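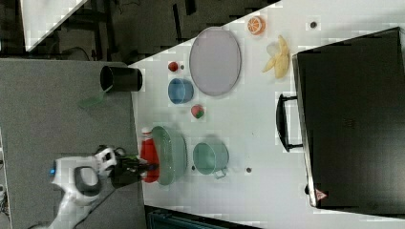

Mesa de cocina: escurridor verde claro, plato ovalado y olla

orside_k
Busco criterio para ordenar esto. El escurridor ocupa demasiado. ¿Lo guardo dentro de la olla?

tamiz9
No cabe, el escurridor es más ancho. Al revés sí – olla dentro, mango hacia fuera.

judeck
Discrepo. El esmalte se raya con el roce. Usaría 2 baldas: olla abajo, escurridor y bol azul arriba.

tamiz9
El mío lleva 9 años así y no tiene marcas.

judeck
El tuyo será de plástico.

orside_k
La olla es mía, sin esmalte. Pruebo con las baldas. El plato ovalado irá en vertical.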